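The Long Way to Wostilcombe

I gave up my car in October, and I'd love to tell you it was a noble decision. It was a dead transmission. The repair quote was more than the car was worth, my mechanic gave me a look of real sympathy, and the next morning I was standing at the end of my road in Cillberg waiting for the 36 bus with a thermos and a bad attitude.

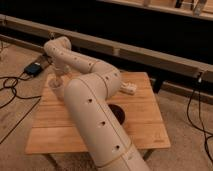 Words by Signe Egilsson
Contributing Writer

The 36 goes from Cillberg to Wostilcombe by way of pretty much everywhere. In a car it's a quick drive along the river. On the bus it takes 13 stops, a loop through the hospital grounds and a long pause outside the old Brandes department store, where the drivers swap over and have a chat (often a really good chat, you should sit near the front).

I hated it for two weeks. I kept checking my phone and doing the math on how much of my life I was losing. Then one morning the battery died and I had to look out the window like it was 1985, and I saw a heron standing in somebody's garden pond, helping itself. I laughed out loud, and the man across the aisle said, "He's there every day, you know."

That was Rachid Filali. He's been riding this route since he moved here, and he gave me the full education. Sit on the left going out, for the river. Never sit over the back wheel. If the driver is Eduard Slanina, say good morning properly, he'll wait for you when you're running late and waving like a maniac. I have tested this!

I've gotten to know people I'd driven past for years. Elínborg Sveinbjörnsson gets on by the library with a bag of knitting and is making a blanket for a grandson who is now, she tells me, taller than the blanket. She taught me to cast on somewhere between the hospital and the railroad bridge. My scarf is terrible and I'm very proud of it. 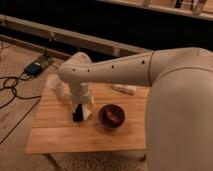 Of course there are bad days. There was a Saturday when the bus just didn't come, and I stood in sideways rain for most of an hour before giving up and walking home to change my socks. Groceries are a pain, too. I've learned to buy the small laundry detergent, and I've had to break up with watermelons completely. And if you want to be anywhere after nine at night, you'd better have a friend with a car or a very good pair of shoes.

But I'm reading again, which I hadn't done in ages. I finished a 581-page family saga in the time I used to spend yelling at the traffic light by the bridge. I sleep better. I know which bakery puts its rolls out first, and I've discovered that if I get off one stop early I can eat one still warm on the walk in.

My brother keeps sending me listings for used cars. There was a nice one last week, a little blue hatchback, low mileage. I did look at it for a while — I even called the number. Then I told the guy I'd think about it and went to find my coat, because the bus was due.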